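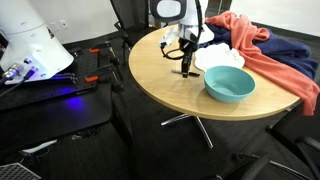

What does fault 1166 mean?
It means the gripper reported "closed" but the finger position did not agree. The arm stops where it is and keeps the brakes on.

Print this page | E-mail this page

Is it dangerous?
The stop itself is safe. The problem in December was different — after a reset, the fingers opened by themselves. Shirin Fallahi had her hand near them and got a small pinch. Since then, press the emergency stop before you reach over the table.

Which units have this fault?
Pritero arms with controller software 2596 and a parallel gripper. The arms at our Utdale site are all included.

Can I still practice with the marker and the bowl?
You can, at reduced speed. Please keep soft things such as the doily and the cloths away from the fingers until the update is installed. A thin fold between the fingers can give a wrong position value.

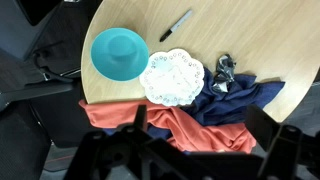 After the fault

How do I reset?
Press the stop, take the object away, wait 16 seconds, then release and reset. If the fault comes back two times, leave the arm off and write to Tin-yau Tam.

Filed under: Robot Safety, Known Faults

Contact | © Olludero | Back to top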